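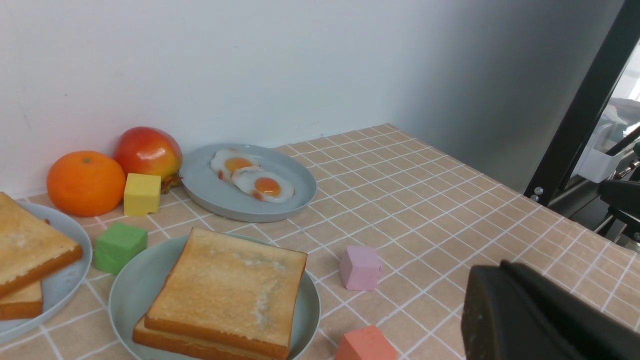
# Plenex 14 is out this August, and it's the laptop I kept asking us to make

For release: August, 9am

Hello, I'm Harish Chowdary and I look after the laptop range at Umska. I normally get to approve these announcements once somebody else has tidied them up, but this time I asked if I could write it myself, mostly so that I could talk about fans. You have been warned!

The Plenex 14 goes on sale this August. It has a 14-inch matt screen, a keyboard with proper travel, memory you can change yourself, and a switch on the left-hand side with three positions that decides how hard the processor is allowed to work. The switch is the bit I want to tell you about, but I'll come back to the memory too, as I know a lot of you will skip straight to it.

## Why a switch?

Most thin laptops are very quick for a short while. You open a big spreadsheet or start exporting a video, the processor jumps up to its top speed, the case warms up, and then everything gets turned down to stop it cooking. If you're only opening a web page you'll never notice. If you edit sound for a living (I share a house with someone who does) you notice every single time, and you say so, loudly, through the wall.

We've had software for this for years, of course. Every laptop we sell comes with a little power menu, and when we asked owners of the old Plenex whether they used it, most of them didn't know it was there. A fair few had found it once, set it to something, and never managed to find it again. I'm in that second group and I helped to design the menu.

So the new one has a real switch. Slide it towards you for Quiet and the fan stays off for as long as the temperature allows, with the processor held well back. The middle position is Normal, and works much as you'd expect. Push it away from you for Steady, and the machine picks a speed it can hold all afternoon and sticks to it. Steady is slower than Normal for the first couple of minutes of a heavy job and faster for the rest of it. We argued a lot over whether people would accept that, and I still expect to get emails.

You can feel which position you're in without looking, it works before you've logged in, and it does exactly the same thing on Windows and Linux. There's no app to install and no account to make.

## What we had to move

Fitting it in was a pain. The left side of the old model was already full, so the headphone socket has gone over to the right, next to the card reader. I know some of you will hate this (I use wired headphones too, and I kept reaching for the wrong side for weeks). The two USB-C ports are still one on each side, and you can charge from either.

The cooling is new as well, and for that we went to Pisharody, who make the fans and heat pipes. Our first design had one large fan and a rather nasty whine at low speed. Theirs has two smaller ones that never run at quite the same speed, and what you get is more of a soft rush of air. I can live with a rush of air.

Olumide Adeleke, who runs our testing room, put it better than I can: "I've sat next to a lot of laptops pretending not to be annoyed by them. With this one set to Quiet I had to check the screen to see whether the test had started. In Steady you can hear it, but it's one note and it stays there, so you stop listening."

Olumide's team also did the long runs. The same export job, over and over, with the lid open and then with the machine closed and plugged into a monitor. Closed is harder work for the cooling, as the keyboard lets a good bit of the heat out, and if you use yours that way all day I'd suggest Steady and a stand. Any stand will do. We don't sell one.

## Memory, battery and screws

Right, the memory. It's in two slots, and both can be reached by taking off the bottom cover, which is held on by 6 ordinary cross-head screws, all the same length. (They weren't all the same length on the last model. Sorry about that.) The storage drive is under the same cover, and so is the battery, which unplugs once you've undone its bracket. Doing any of this yourself doesn't affect the guarantee, as long as you haven't broken something on the way in.

Battery life depends so much on what you do that I'm wary of giving one number. I get about 14 hours in Quiet when I'm writing and reading email with the screen at a sensible brightness. Video calls bring that down a lot, and Steady with a heavy job running will empty it before lunch. From flat, 40 minutes on the supplied charger gives you enough for an afternoon of light work.

The guarantee is 3 years and covers the switch, which I mention only because it's a moving part and people have asked.

## The dull but useful stuff

The Plenex 14 comes in dark grey or a sort of pale green that our photographs have never got right, so do go and see it in a shop if the colour matters to you. There are two processor choices. I'd honestly point most people to the cheaper one and spend the difference on memory, and yes, I did clear that sentence with sales first.

It'll be available from our own shop and through Vekitz, who'll have machines out on display with all three switch positions working, so you can go and fiddle. Vekitz will also be stocking spare batteries and fans from the first day, with the fitting guide printed and in the box. Prices go up on both sites on launch morning.

If you've got the older Plenex, it's still supported and will carry on getting updates. We looked into whether the new cooling could be fitted to it and it can't, the case is a different shape inside. The charger does work with both, though, and so does the old sleeve, if you don't mind it being a bit snug round the corners.

## For reviewers and press

We have review machines ready to go in both colours. Please tell us which keyboard layout you need and whether you'd rather have Windows or Linux on it, and give the machine a day to finish its updates before you time anything. If you're running your own speed tests, do write down where the switch was for each one. Olumide is happy to send over the settings used in our testing room, along with the full set of results, including the early ones with the whiny fan.

Requests should go to the Umska press desk, and questions about cooling can be marked for me. I'll answer them myself, probably at too much length.

Harish Chowdary
Laptops, Umska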